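Sorting a mixed bin of small household stuff - pouches first or last?
Started in: Home & Storage > Sorting and Packing

marrowfield_jo
Hi everyone, long time reader and very occasional poster. We run a swap room in the back of the old Ernberg feed store, and twice a year, in June and December, people drop off the small things they don't want any more. I don't mean furniture or clothes (those go next door), I mean the drawer stuff. Kitchen tools, garden hand tools, toys, cases for things that were lost years ago, sponges and erasers and holders and lids. Last time we had 3,000 pieces come in, and I know that because we tag every one of them, and my thumb has not forgiven me.

My question is about the first pass. All of it gets tipped into open bins and then somebody has to stand there and pull it apart into shelves. I have always done the hard things first and left the soft things - pouches, drawstring bags, cloth cases - for the end, as they don't roll away or break anything. My sister-in-law says this is completely backward and that the soft things are what make a bin slow. We have had this conversation across a bin more times than I'd like, and it's getting a little tense before lunch. What do you all do?

dravia_attic
Your sister-in-law is right, sorry! A pouch sprawls over everything and you spend your whole time looking underneath it. I take anything floppy out first, shake it, check inside (always check inside, I once found somebody's spare house key), and put it in a flat tray. Then the rest of the bin is simply visible and you can get going.

pinch_of_tansy
I'm going to disagree, warmly. If you pull the soft things first you lose your padding. We handle a lot of glass and ceramic at our place and the bags and dish towels are what keeps the mugs from knocking into each other while you dig around. I'd leave them in until the breakables are out. I suppose it depends what people bring you, Jo. Do you get much glass?

marrowfield_jo
Hardly any, we ask folks to leave glass at home after an incident with a punch bowl. It's nearly all plastic, metal, wood and fabric. So maybe the padding argument doesn't do much for me, though I can see it for you.

HamisiG
Hello all, Hamisi Gachanja here, I help with the sorting at Owino Hall and I have been doing it long enough to have opinions on nearly everything in a bin. I think the soft-or-hard question is the wrong place to begin, if you'll forgive me. What slows people down is having to decide. You lift a thing out and you stand there wondering what it is, and then you ask the person next to you, and then the two of you have a lovely chat about it and ten minutes have gone by. I love the chat, it's half of why I come! But it isn't sorting.

So we have a shelf marked "later" and the rule is that if you can't name the shelf by the time the thing is at chest height, it goes on "later" and you reach in again. At the end of the morning we make tea and go through that shelf together.

dravia_attic
Ooh, I like the chest height rule. Ours is "say it out loud or put it down" but people get shy.

L_Hubacek
We tried a "later" shelf and it ate the whole room. By the second month it was bigger than kitchen and garden put together, and no one wanted to touch it. I took it down and I haven't missed it. My feeling is that a wrong shelf is better than no shelf. If a holder goes to kitchen and it should have gone to bathroom, somebody browsing in kitchen will still pick it up and take it home for whatever they like.

HamisiG
That's fair, Ľudovít, but did you go through it at the end of each session? The tea is not optional, in my experience.

L_Hubacek
We did not have tea. Perhaps I see the trouble.

marrowfield_jo
This is all so helpful, thank you. I think I'll try the later shelf with a strict size, one crate and when it's full it's full. And I will have to go and tell my sister-in-law about the pouches, which I'm putting off.

Going back to what's in the bins for a minute - my other headache is mixed bins where no two things belong together, and you feel as if you're walking a mile between shelves for every handful. A garden claw with a bright green handle next to a watermelon slice, that kind of thing. 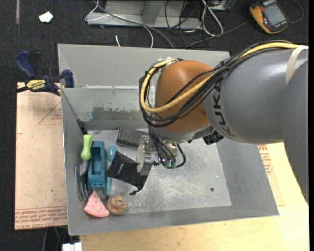
With a lot like that I'd be going to garden for the claw, then to fabric for the black drawstring pouch, then standing about with the blue plastic holder in my hand trying to remember whether we put holders with kitchen or with desk. And the gray felty block would be a "later" for me without any question, Hamisi, I wouldn't even get it to chest height. Does anyone bring the shelves to the bin instead? I've been thinking about buckets around the table.

pinch_of_tansy
Yes, buckets! We use 18 of them in a horseshoe and you stand in the middle. The only walking is when a bucket fills up. Put garden tools at the outside ends, with the business end pointing down, so that nobody reaches past the prongs to get to the toys.

dravia_attic
Eighteen is a lot of buckets. I use far fewer and do a second pass on each one. Tall thin things (utensils, brushes, knitting needles) get one bucket together in the first pass and I split them up afterward sitting down, which my knees prefer.

L_Hubacek
I would do the big things first, whatever they're made of. Hard, soft, I don't mind. Once the big pieces are out, the bin looks half done and people cheer up.

pinch_of_tansy
Can't argue with cheering people up. I do still say padding, though, for anyone reading this with glass.

marrowfield_jo
Buckets it is, then, and the pouches are coming out first in December. I told her. She was very gracious about it and has only brought it up twice since. If anyone near Ernberg has spare buckets with handles, please send me a message, and I'm happy to come and pick them up any evening after six.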